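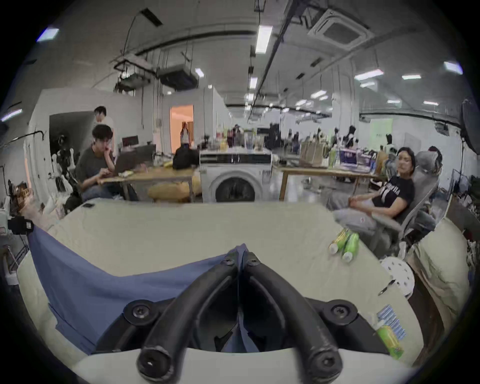 3.2 Surface and starting state of the garment

Knitted garments were folded on a padded surface under a loose pale cover. A hard worktop was considered and rejected, as much household folding is done on a bed or sofa, where the support gives under the hand and the cover travels with the cloth. The cover weighed 1230 g and was not pinned. It was pulled straight before each trial, but small rumples were left in place.

The starting state was a crumpled heap. Following the Brarnness procedure, the garment was lifted by one point, released and left to settle. No attempt was made to set the same heap twice. Small household articles, such as green bottles and a pen, were allowed to stay on the part of the surface not needed for folding. The working area is therefore smaller than the padded area, and the two should not be confused when the results are compared with those for bare tables.

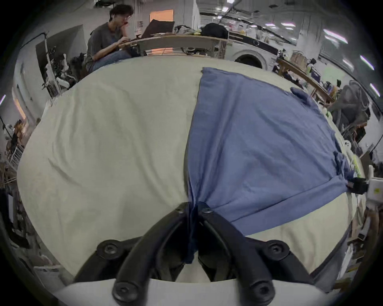 Domestic Textiles Section, Kelmendi School of Home Studies, Mivstead

3.3 Spreading

Spreading covers all handling between the heap and the first intended fold. The cloth is held at two places and tension is applied between them. In a soft knit, creases radiate from each held point and fade with distance. Finer diagonal wrinkles may cross the middle of the panel, and these respond poorly to tension along the hem. They were smoothed only where they ran into the line of the next fold.

The hem needs separate treatment. A hemmed band is thicker than the main panel and tends to roll, so that an apparently straight near edge may hide a strip of doubled cloth. Stan (Todor Stan, Foren notes) treats a rolled hem as a spreading fault. We scored it as a folding fault if it was still present when the first fold was made.

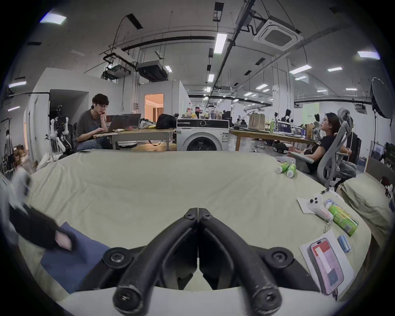

Nineteen garments were used, each folded by the same sequence. The sleeves were brought in first, then the sides, and the body was turned up from the hem. A trial ended when the garment lay flat enough to be lifted without opening. Squareness was judged by eye against a card template, and thickness was read at the centre of the finished fold.

Two sources of error remain. The cover shifts when a corner is pulled low across it, which carries the garment away from the template. Sleeves may also curl back after being laid out. Both can be seen as changes in the outline, but a bunched corner, as in Figure 2, can conceal either. Such trials were kept in the set and marked in Table 9.

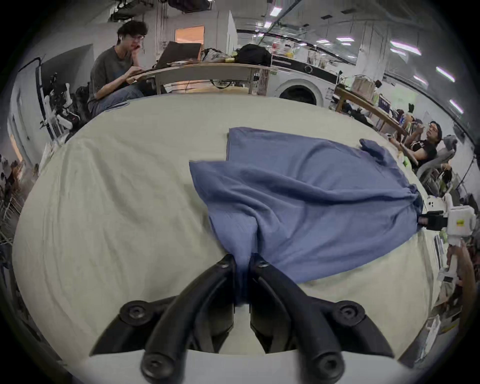 Figure 2. Slate-blue knit garment during spreading, with diagonal creases and a bunched corner at right.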